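April 18, 2024
Workroom notebook, millinery bench

Started at eight with the kettle on and the steamer on and promptly forgot about both of them, so the first hood of the day got a good deal more steam than it needed. No harm done. It's the navy sinamay for Asnakech's order, the wide one with the upturned side, and it went over the block like butter once I stopped fussing with the grain. Note to self and to Elis: cut on the bias, THREE layers, not two. I know we said two would do in December but the brim on that one sagged before lunch and I had to wire it twice.

Block used: the old Addo dish block, 32 cm across. I pinned at the four points first and then went round filling in, pulling as I went. My thumbs are wrecked. Eyerusalem swears by the string-and-pusher method and I did try it, I really did, but I can't get the tension even on the far side where the brim dips. She's going to show me again when she's next in. Blocking string is in the biscuit tin, by the way, and please wind it back up after using it, it took me ages to get the knots out this morning!

Stiffener. We're down to the last bottle of the Ziseo water-based one and I've mixed a test batch of the new stuff from Jarkira alongside. Brushed both onto offcuts of the same sinamay, one coat each, and pegged them on the line by the window. The Jarkira looks a touch shinier to me, which is fine on the pale colours but I'm not sure I like it on navy. Fiifi disagrees (Fiifi likes anything shiny). I'll put a second coat on tomorrow and we can argue about it then. Ratio for the test was 160 ml stiffener to 65 ml water, written on the jar as well in case this page gets tea on it.

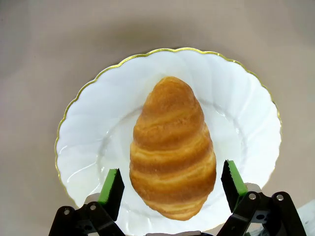
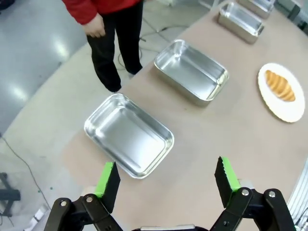
Trimming next. The customer wants a swoop, her word, coming up from the left side and over the crown, with "something feathery but not like a dead bird". So I've been playing with stripped coque and some burnt peacock, and I think the coque has it. Curled six or seven with the back of the scissors and binned most of them, they went too tight, like a pig's tail. The trick is one slow pull with hardly any pressure, then leave it alone. I keep going back for another pull and that's what ruins them.

The swoop itself is a strip of sinamay cut on the bias, folded with the raw edge rolled inside and a length of millinery wire run through. I first tried it with the thin wire and it flopped over at the tip as soon as the feathers went on. Went up a gauge and it holds. It also pokes you in the eye if you turn round too quickly, so the end needs a proper loop and a bit of tape over it before anybody tries it on. Mine's only pinned for now.

Abrehet came by with the dye samples for the Avari hats. She's done the coral again, this time with less red, and it's so much better. The first one was tomato soup. The green still isn't right, though. It looks lovely in the dye room and then you carry it to the window and it's gone the colour of pond. We held it next to the ribbon and it fought with it horribly. She's going to try it with a drop more yellow and a shorter time in the pot, and I've given her the rest of the parasisal offcuts to play with so she doesn't have to use up good hoods.

Head ribbon: petersham, navy, size 2, swirled with the iron before stitching. I was lazy on the last hat and put it in straight and it buckled at the back, so no more of that. Stab stitch, tiny on the outside, long on the inside. If you can see the stitches from the front, take them out. (Elis, I'm looking at the grey one.)

Still to do on the navy:
Take it off the block once it's bone dry, and give it overnight at least
Wire the brim edge and bind it
Steam the left side up a bit more, it's too timid
Place the swoop on a real head, mine will do
Elastic or comb? Ask Asnakech, she's got very fine hair and a comb may slide

Also the small iron is spitting brown water again. I've emptied it and run it through with clean but wouldn't trust it near anything pale. Use the big one for the ivory lot.

Left the navy on the block by the radiator with a cloth over the top. Please don't poke it, Fiifi.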